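Ticket: wrist view exposure and dropped episodes, newspaper task
Project: Hider
Opened: Jun 12, 2026
Priority: medium (high if it's still doing it Monday)
Status: open, partial workaround

Summary
Collecting newspaper episodes on the dark tabletop. Uploader rejects a bunch of them with "wrist stream low confidence". Same operator setup as the bowl task, which went through fine. Two wrist stills attached, same place, different moments.

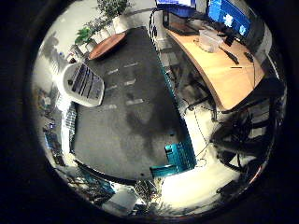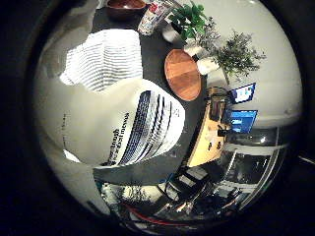

Wrist stills. First is the floor side with the carpet and desk, second has the newspaper.

What we expected
Episode saves, passes the Uvetti checker, lands in the training bucket. Target for this task is 600 good ones.

What happens
Episode records ok. Checker runs at the end and throws it out, or keeps it but marks it partial. 27 rejected so far. No error on the arm side, joint logs look clean, gripper open/close values all there.

Notes on the stills
- First one, lower right, the white floor is blown out. Almost nothing left in there. Carpet next to it still reads fine as gray.
- Second one the paper takes up most of the left and middle. White paper, charcoal table. Finger is pale gray and it overlaps the paper at the left, hard to tell where one stops. My guess is thats what the checker hates. Not proven.
- Blue monitors are in both. Don't think they matter but listing it.

Tried so far
1. Restarted the recorder. No change.
2. Wiped the lens. No change.
3. Locked exposure at the start of the episode instead of auto. Helped on some. If the arm starts out facing the bright floor, the lock is wrong for the whole run and the table goes too dark.
4. Changed the start pose so the wrist looks at the tabletop first, then lock. Better. Still getting rejects when the paper is close to the camera.
5. Re-ran the checker on old bowl episodes with the new build. All pass. So the build isn't just broken across the board.
6. Swapped USB port becuase someone always asks. No change.

Not tried
- Dark tape on the finger. Would have to do it on both rigs or the data won't match, and the older episodes won't have it either. Need a yes from the Ostrowski side before anybody touches the hardware.
- Dropping the checker threshold. Can do it locally but then bad ones get in too. Rather not.
- Masking the black border before scoring. Does the checker count those pixels?? If it does that could be throwing off the brightness average by a lot.

Workaround for now
Start pose from step 4, exposure locked, and keep the rejects. Do NOT delete rejects, move them to the hold folder. Somebody cleared it out last time and we had nothing to compare with.

Questions for Jesa team
- Is low confidence computed per frame or over the whole episode?
- Can we get the score written to the log and not just pass/fail?
- Do partials count toward the 600? Sheet says yes, dashboard says no.

Update, same day, afternoon
Ran a short batch with the workaround. 2 rejects, rest passed. Both rejects had the finger over the paper for a long stretch. Fits the guess but it's a small batch. Also noticed the timestamps on the hold folder copies are copy time, not record time, so sort by episode number.

Update
Border question answered: yes, it's counted. Mask option is in the next build, no date on it. Leaving this open. Will rerun the held episodes when the build shows up, settings otherwise unchaged.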